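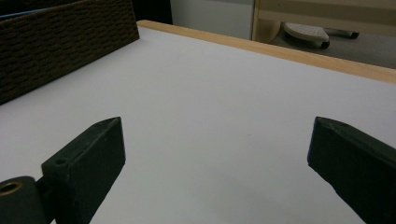
One reader wrote to me that going home by train for the holidays is only for people with too much free time, and that a plane ticket to Boltow costs less than my sandwiches. I promised to answer, so here are my notes from this year. It will be a long thread.

The distance from my door in Fomamska to my parents' door in Boltow is 3,065 kilometers by rail. I added it from the timetable pages. By plane it is shorter, of course, but I have never found a plane that goes to my parents' street either.

My route has three parts. Fomamska to Pironard by day, Pironard to the border at Ene by night, then the slow regional trains until Boltow. The night part takes 19 hours if there is no snow. This December there was snow.

About the money, because this was the real question. I paid 979 for everything, both directions, with a bed in a compartment for four. The plane was cheaper when I looked in summer. When I looked again in December it was more expensive, and the suitcase was extra.

So the reader is right in summer and I am right in December. I think we can both live with this.

Booking is the worst part. The tickets for the night train open 60 days before, but the regional tickets open later, and the two websites do not know each other. I write everything by hand on one sheet of paper: train, departure, arrival, platform if they tell it.

Small advice for Pironard: the station has two halls. The night trains leave from the old hall, and the signs in the new hall do not mention this. Walk out through the doors by the flower shop and turn left. It is five minutes with a suitcase, more with two.

The waiting room in the old hall closes at 10 in the evening. After this you can sit in the corridor next to the ticket windows, where it is warm enough with a coat. I was sitting there almost one hour and I read a complete newspaper, also the part about sports.

What I pack for the night: slippers, a scarf (good as a pillow), boiled eggs, bread, apples, a cup with a lid. Do not pack soup. I had soup in my bag one year and I prefer not to write about it.

The lower bed is better for old knees, the upper bed is better for the heat. The middle bed does not exist anymore in these cars, and I do not miss it.

In my compartment was a mother with her daughter, and a man with a very big box on his knees. In the morning we learned that it was a cake for his sister's wedding. He did not sleep the whole night. I offered to hold it while he went to wash his face, and these were the most nervous minutes of my trip.

At Ene we stood for two hours. First they said it was the locomotive, then they said it was the snow. The conductor came with tea and did not take money for it. I would like to thank the railway for this tea, and a little less for the announcement at four in the morning.

Somebody asked below if I missed the connection. Yes, I missed it. The next regional train came after 50 minutes and my ticket was still good, but you must ask for a stamp at the window. Ask before you get on. They are strict about it on the Boltow line.

From Ene to Boltow please sit on the right side. There is the river for a long time, then the hills, then the sugar factory, and when I see the sugar factory I start to put on my boots. My father used to do the same.

I arrived more than two hours late. The dinner was kept under a towel. My mother asked why I do not take the plane.

Today is 30th December and I still have some days here before the way back. Return trip is the same in the other direction, only with more jars in the suitcase - plum jam, pickles, something from my aunt without a label.

One question for people who know this line better than me: is it true that the direct car from Pironard to Boltow will come back in the spring timetable? The lady at the window in Ene said yes, the website says nothing. If you have seen it printed somewhere, please send me a photo.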